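Maltia placement study moves to its second round

Michalis Chatzigeorgiou's group at Gostport has finished 1705 simulated episodes of its placement task, up from 699 in September. 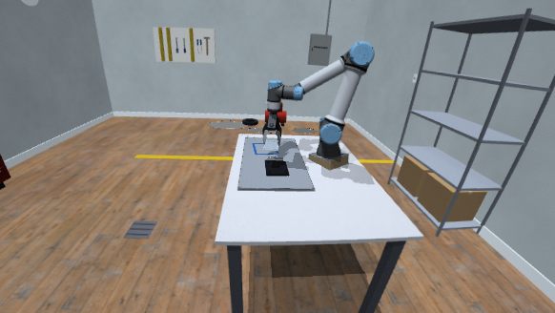 Training now uses one policy for every object instead of one per object. The target stays a thin blue outline at the far end of the gray mat, and an episode counts only if the object comes to rest fully inside it. Pale, see-through-looking objects are still the hardest for the policy to locate.

The group also cut the time limit to 28 seconds.

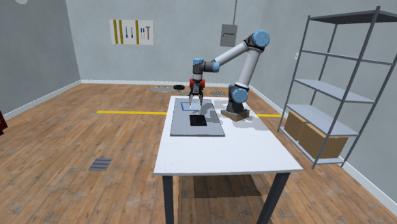 Shorter episodes made training faster, with little change in the success rate. The next 300 will vary the lighting.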